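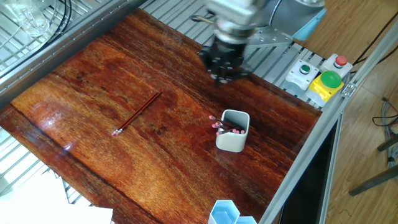
Ticket: second gripper for the pencil cell, request for budget in April. Status: open. We ask for help to decide if we should buy the Grulline hand now, or wait. The present hand on the arm is black, with several fingers, and it is good for boxes and cups. Our difficulty is thin things. One pencil lies alone on the table while seven stand in the cup with the erasers up, and it is the flat one which makes our questions. A pencil in the cup offers its end to the fingers -- a pencil on the wood offers almost nothing.

What we checked already: finger tips changed, closing force lowered in 3 steps, table height measured again. The supplier, Brindska, answered that the tips are within tolerance and closed their side of the case. We do not agree fully, but we can't prove the contrary.

Price so far: 3000 for the hand, without the adapter plate. Delivery is 21 days from the order. The adapter is quoted separately by Fashola and I still wait for the paper.
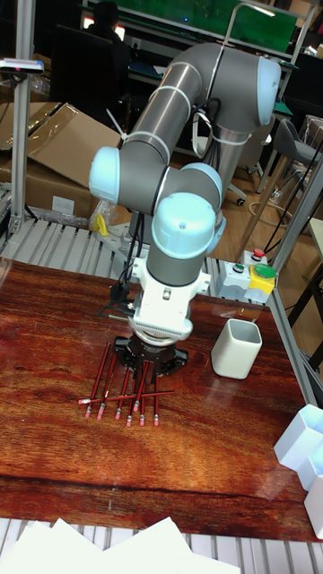

Posted by: Cell planner, Pletmont site
Thursday, February 24, 2022

I add some points after the call with purchasing.

The new hand must be judged on pencils in a group, with one lying across the others near the erasers, and the cup standing beside them. If the offer only covers single parts, it does not help us. Please ask Grulline for a loan unit for 2 weeks before we sign.

Please also check if the white flange above the hand can stay. If yes, the Fashola plate may be not necessary and we save this line in the budget.

Not included in the request: spare fingers, training, new cables. I will put them in a second ticket when the loan is confirmed.

Waiting for: purchasing.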